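Print this page | E-mail this page

Plonidano opens its manipulation lab for a morning of tabletop trials

2026-09-22

Plonidano held an open day at its manipulation lab in Bateo this month, with two-armed robots working at household and canteen tasks in front of visitors from local businesses, training colleges and aged care providers. The program ran through the morning and consisted of short demonstrations, a technical briefing and a question period.

The main demonstration used a humanoid upper body with two arms and multi-fingered hands, working at an ordinary white table. The task set is called Jiso. It covers picking up, moving and setting down everyday objects, among them cups, plates, bottles, trays and pieces of fruit. Each trial starts from a new arrangement of the objects, and the robot is given a single written instruction, such as putting the fruit on the tray or moving the bottle beside the cups.

Staff explained that the objects are chosen for the different problems they set. Nested cups have to be gripped without pulling the inner one loose. A drink bottle changes weight and balance with the amount of water left in it, and clear plastic gives the cameras little to work with. Plates are low and need to be lifted at the rim. Fruit rolls. Trays are wider than one hand can manage comfortably and are normally handled with both arms, which must then keep the same height and speed for the whole lift.

Jiso contains 33 instructions at present. A robot must complete each one 9 times from different starting layouts before the instruction is marked as passed. A trial is stopped and recorded as a failure if an object leaves the table, if the hand closes on the wrong object or if the time limit runs out. Operators do not reset a dropped object during a trial. The time limit for single-arm instructions is shorter than that for two-arm instructions, and both limits were reduced earlier this year when the arm controller was updated.

Visitors stood behind a marked line on the carpet while the arms were powered. A second screen beside the line showed the view from the robot's head camera together with the instruction in use and the current state of each hand. Several visitors asked why the arms are held up and away from the table between movements. The briefing notes state that the raised position keeps the hands clear of the objects while the next movement is planned, and that it also gives the head camera a better view of the tabletop.

The technical briefing dealt mostly with data. Plonidano trains its controller on recordings of people guiding the arms remotely, followed by a period of unassisted practice in the lab. The current version was trained on 1,000 guided recordings. The company said it has found more benefit in varying the layouts and lighting than in adding further recordings of the same arrangement. Recordings in which the operator hesitates or corrects a grip are kept in the set, as they teach the controller how to recover from a poor approach.

Grip force was the other main subject. The hands estimate force from motor current, with no separate sensor in the fingertips. This keeps the hands slim and makes a finger cheaper to replace, but light objects are harder to judge. Empty cups remain the least reliable item in the set for this reason. A fingertip sensor is being tested on a bench rig and was not part of the open day.

Questions from the aged care providers centred on supervision. The company's answer was that the present system is a laboratory system and has no approval for work near residents. It expects the first outside use to be in kitchens and tray return areas, where the layout is known and the robot can be fenced or run after hours. A trial of that kind is planned with Chambi, a catering contractor, at 3 sites. Chambi will supply its own trays and crockery, and Plonidano will write new instructions to suit them. The sites have not been announced.

College staff asked about access for students. The Jiso instruction list, the scoring sheet and the layout cards are available on request and can be used with other makes of arm. The objects themselves are ordinary shop items, and the layout cards give only size limits for each type, so substitutes are permitted. Scores obtained with substitute objects should be reported separately. The lab will also take group bookings during term, with a limit on numbers so that everyone can see the table from behind the line.

Plonidano said the next open day will include a two-arm tray carry between tables, which was left off the program this time while the base unit is being serviced. Visitors who left their details at the door will receive the briefing notes by e-mail. Those who did not may ask for them through the contact link at the foot of this page. The notes include a wiring summary, the hand maintenance schedule and a list of known faults in the current controller version.

Parking at the Bateo building is limited and the rear entrance is closed to visitors. Enquiries about group bookings should state the number of people and any access requirements.

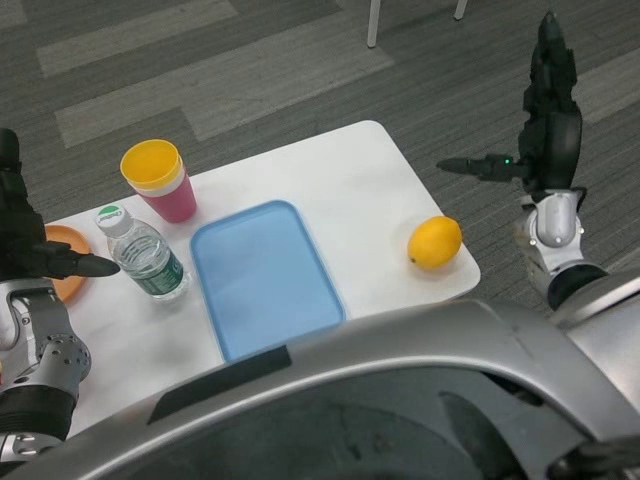

Head camera view of the table, with tray, cups, bottle and lemon, at the Plonidano lab in Bateo.

Last updated: September 2026

Contact us | Copyright Plonidano. All rights reserved. | Back to top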